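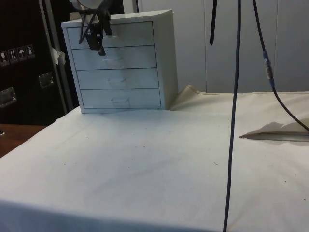 Does a reliability estimate mean much when only a few units have failed?

It means something, provided the estimate is reported with its uncertainty and with a plain statement of what was assumed beforehand.

That position is held by the senior statistician of the Stirkine Institute, who spoke with this publication on February 15, 2018 on the use of small samples in life testing. The institute advises manufacturers and public utilities on the design of durability studies and the reading of field returns.

Much of the discussion concerned censored data, meaning records of units still working when a study closes. In a recent study for Plovar, a maker of pump seals, 30 seals were placed on test and four failed before the closing date. "The client's first request was for the average life of the four," the statistician said. "That figure ignores every seal that survived. It would have made a sound product look poor."

The institute instead fitted a Weibull model in which the surviving seals contributed their full running time. The resulting interval was wide, and the report stated so on its first page. "A wide interval is a finding. It tells the client what the test was able to show and what it was not."

Asked about prior information, the statistician described a procedure developed at the institute's Killia office. Engineers are interviewed separately before the test begins, and their judgments are recorded in writing. The analysis is then run under each set of judgments. "If the answers agree, we report that. If they differ, the client needs to see by how much, and which opinion is driving the difference."

The Osei method, a screening rule used at the institute to flag early failures, was also raised. It was designed for samples of more than 40 units, and the statistician advised against applying it to smaller ones. "We have seen it used on groups of eight. The output looks precise, and there is very little behind it."

On training, the statistician observed that many engineering courses treat censoring in a single lecture near the end of term. The institute will offer a short course on the subject, with exercises drawn from warranty records. Applicants are expected to be familiar with likelihood methods, and course notes will be supplied at registration.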